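Equipment Planning for Service Robots
Handout 4: Simulation before purchase
Module lead: Serena Palumbo

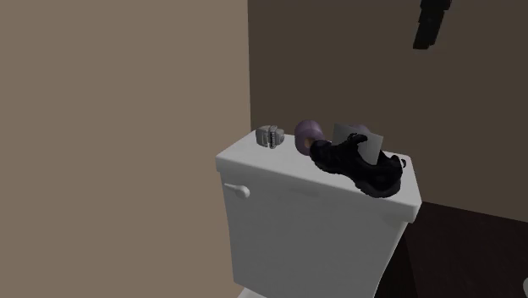 A capital request for a manipulator should list the tasks first and the hardware second. For the Mirnley washroom exercise, set aside 30 per cent of the first-year budget for simulation, fixtures and spares. Rendered rooms are cheap to change, so use them to settle reach and gripper opening before asking Ornar or Herkeo for a quotation. A toilet roll and a black shoe on the same cistern lid already call for different grasp widths, and the shoe takes up far more of the lid. Specify for the larger item, then check that the smaller one can still be held.

Costs to enter on the sheet:
Arm and controller
Gripper, plus one spare set of fingers
Simulation licence, 11 months
Integration, 6 days
Safety assessment

Delivery is quoted separately. Enter it in the month of payment.

Draft sheets to Thongchai Petchrat by Friday. Read the Urrego tender before the seminar.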